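Naltetside Interview Recorder 503

The Naltetside 503 is a portable audio recorder for radio reporters and podcast hosts who tape political interviews in the field. It records up to 4 microphones on separate tracks, so a host and three guests can be edited one at a time.

What you get

Recorder with belt clip
2 foam windscreens
USB cable, 6 feet
Printed quick guide

Main features

Separate level knob for each input
Phone input for call-in guests
Backup track recorded at a lower level
Marker button for flagging quotes as you tape
Runs on 4 AA batteries or USB power

The 503 replaces the Staniforth model, which we stopped selling in April. Staniforth windscreens and clips fit the new unit. The old power supply does not.

"I tape city council members in hallways and candidates in parking lots. The marker button saves me an hour on every show." Maxence Pichon, host, Ninley Public Hour

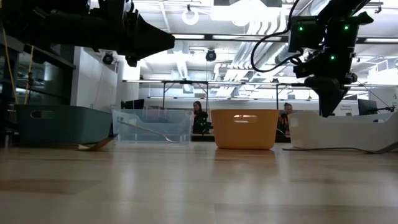
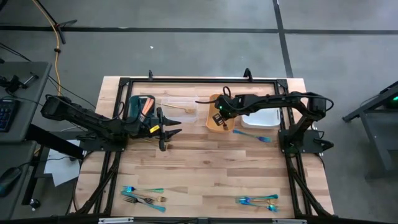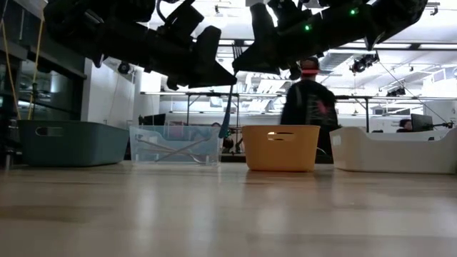
Files are saved as WAV and open in any common editing program. If you produce a show with the Vandar call-in board, connect it to the phone input and set the switch on the back to LINE. Leave the switch on PHONE for a regular handset.

The recorder has a two-year warranty covering parts and labor. Foam windscreens are not covered. Stations ordering 6 or more units can ask for a written quote.

Page updated 16 August 2019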